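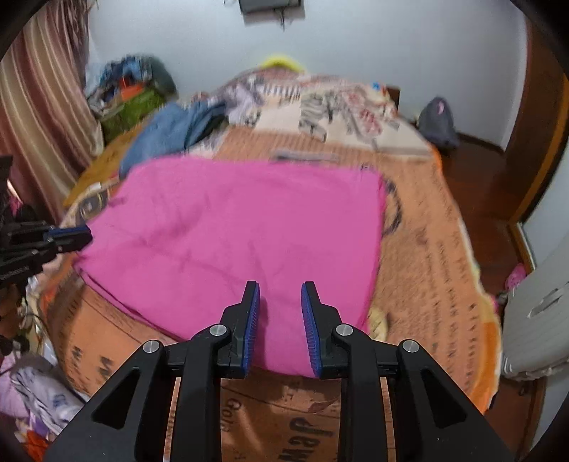
2 min read

I've had the Jaltus steam iron since October and I love it, which is daft because it replaced a Pumitz I bought in 2013 and swore I'd never give up! It heats up fast, the cord is long enough to reach round the board, and it glides over big awkward things (a bright pink cloth like the one on the bed, creases and all, is my idea of a proper test). It was £63, or £40 in the sale if you're quicker than me.

Search this site Go

My one moan is the water tank – tiny, so I fill it twice for a full basket.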